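Copo porta-lápis Trilia, rosa
Ref. 838 — Papelaria Stincombe 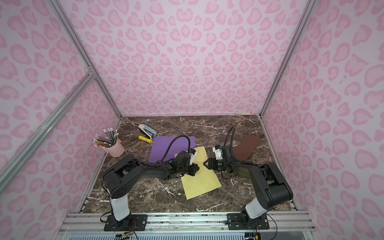
Um copo cilíndrico para lápis. Não liga ao telemóvel, não tem aplicação e não avisa quando falta o verde. Fica de pé no fundo da mesa, leva um bom molho de lápis de cor e ainda uns quantos com borracha na ponta, que abrem em leque e dão ao conjunto um ar de jarra de flores muito aplicada.

Altura: 122 mm
Cor: rosa (a única, já perguntaram)
Preço: 921 cêntimos, IVA incluído

O copo vende-se vazio. Lápis, agrafador, cola em stick e folhas de cor estão na secção Trabalhos Manuais, onde o papel amarelo costuma esgotar em setembro e o castanho não esgota nunca. Quem preferir levar tudo junto tem o conjunto Grimance, com 400 folhas sortidas — castanho incluído, lamentamos.

Limpeza: pano húmido. A purpurina sai quase toda.

Trocas no prazo habitual, com talão. Copos já assinados a marcador pelo dono ficam com o dono.

Ficha atualizada em 12/11/19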